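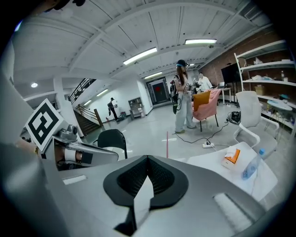
Floor, Cords and Walkways

Room: ground floor shared room, Sketa building
Checked by: Ajith Murthy
Second pair of eyes: Stepan Stelmakh
Month: February
Size on the plan: 608 square feet

1. Power strip in good shape, no cracks in the housing
OK. I turned it over, looked at every outlet and gave the plug end a good going-over too. The white one is a nice sturdy strip and I'm happy to keep it.

2. Cords kept out of walking paths
FIX. Black cables run from the strip across the open floor toward the equipment case, and this is the one I'd love to see sorted first. Stepan suggests running them along the wall and bringing them out only where they're needed. Rubber cord cover is on the Clornar order, 3 lengths.

3. Strip plugged straight into the wall (never into another strip)
OK.

4. Bags and cases stored off the route to the stairs
PARTLY. There was a black bag on the floor near the stairway. Please find a hook or a shelf for bags, even a temporary one. Cases go against the wall with the handle facing out.

5. Chairs steady, nothing loose
OK. I sat in the pink armchair (so comfortable!) and in the white office chair, and tried the armrests on the office chair with my full weight. No wobble.

6. Thin upright pole on the floor
ASK. It's pink, so it does show up well against the gray, but I'd still like it moved closer to a wall when people are walking back and forth.

Lights, Ceiling and Way Out

7. All tubes lit, no flicker
OK, and what a difference from last winter! Stepan stood under each of the fluorescent tubes for a full minute and saw no flicker at all. The meter read 300 lux at tabletop height, plenty for what we do in there. The tube above the staircase matters most to me, as you really want to see the edge of every step.

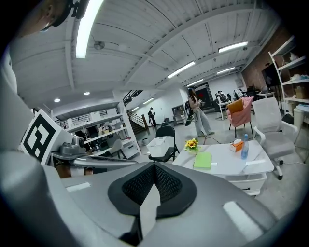

I also checked the two recessed downlights, and both are seated properly. One request for whoever does the cleaning rota: dust along the ceiling beams in spring, before it starts drifting down onto the shelves.

8. Stair railing firm
OK. Pulled on it hard at the bottom, middle and top. Solid metal, solid fixings.

9. Foot of the stairs clear
KEEP AN EYE ON IT. People like to stand there to chat or wait, and I get it, it's a handy spot. Please leave room for someone coming down with their arms full.

10. Back doorway
OK. Door swings freely, nothing behind it. It's pretty dark through there, though, so a plug-in night light would be a cheap and cheerful fix.

Tables, Shelves and Small Stuff

11. Shelving units upright and fixed to the wall
OK. Barnine brackets, all tight. Heavy things still need to come down to the lower shelves. Stepan has offered to do that one afternoon after 4 and I have gladly said yes.

12. Drinks capped and kept away from electrical items
OK, with a reminder. Caps on, bottles standing up, please, and not next to a laptop.

13. Tabletops tidy, nothing to roll off

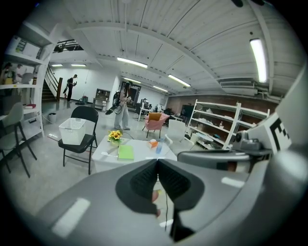

Item 13: white table with flowers and green notebook.

Mostly good. I love the yellow flowers and they can stay right where they are, toward the back corner. The bottle lying on its side should be stood up.

14. Folding chairs used for sitting, not storage
FIX. The mesh basket on the black folding chair needs a proper home. Bottom shelf would be perfect.

15. Trash can emptied, liner in
OK. Small but it does the job.

Open jobs go in the Tuhumury log under number 967. Items 2 and 14 first, then 4. Stepan has the cord cover measurements if anyone needs them.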